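Hanetti Pterosaur Skeleton Kit, 1:8 scale

I've wanted to sell a decent pterosaur for as long as I've had this shop, and for years the choice was between a rubber toy with bat wings and a museum cast that cost more than my car. So when Liam Noonan sent me his first resin prints from the Hanetti workshop in Fidville I pretty much cleared a shelf on the spot (sorry, trilobites!).

The kit builds a generic mid-sized pterosaur with a long, toothless beak and a tall crest. It isn't one named species, and Liam is upfront about that. The proportions are borrowed from several relatives, and the crest is his best guess at an adult male. If you want something you can match to a single fossil, look at the Pomton range instead, which is stricter but a lot less fun to put together.

What sold me is the wing. In a pterosaur the whole outer wing hangs off one ridiculously stretched fourth finger, while the other three stay short and stubby with little claws on the end. Cheap models almost always get this wrong and spread the membrane over several fingers, the way a bat does it. Hanetti gives you all four joints of the wing finger as separate pieces, so you can build it stretched out for flight or folded back along the arm for walking.

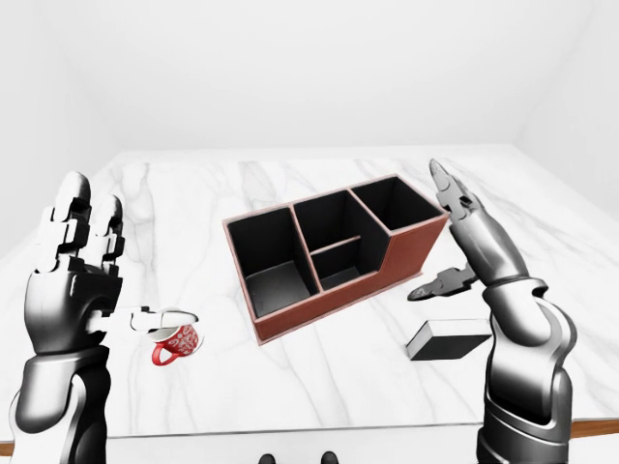
Folded is my favorite, by the way. Pterosaurs walked on all fours, and we know that from trackways, where the small three-fingered handprints sit beside the long footprints. Built that way the model looks a bit like somebody on crutches who is also a heron, and I love it.

There are 28 parts in the standard kit, plus 2 clear stands, one for the flying pose and one for walking. You'll need superglue and a small file, and neither comes in the box. I'd set aside an evening for the body and another for the wings. Dry-fit the shoulder before you glue it! I didn't on mine and the left wing droops.

The resin is a warm bone color and takes acrylic paint well once it's been washed in dish soap. I've left my shop model bare except for a thin brown wash in the joints. Ngozi Bako painted hers with a bright orange crest and it stops people in the doorway, so go wild, the crest colors are anybody's guess anyway. 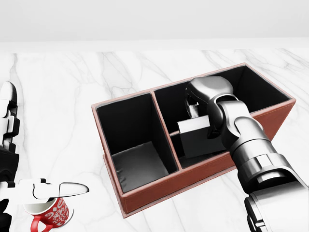
Small parts are the thing people email me about most. The neck bones look very much alike once they're off their tags, and the wing finger pieces are easy to mix up left to right. Sort them before you start, into anything with a divider down the middle. A reddish-brown box with a black lining and two uneven compartments does it nicely, skull and neck in the small side and the long wing bones in the big one. Pale resin shows up well against black too, which helps when you're hunting for a toe claw.

There's also a smaller hatchling called Ki, sold separately, which comes in one piece and needs no glue. It has short jaws and big eye sockets, and it sits nicely beside the adult.

The next batch of adults is due in November. Email me if you'd like one put aside, and say whether you want the standard crest or the low one. I can't swap them after the box is sealed.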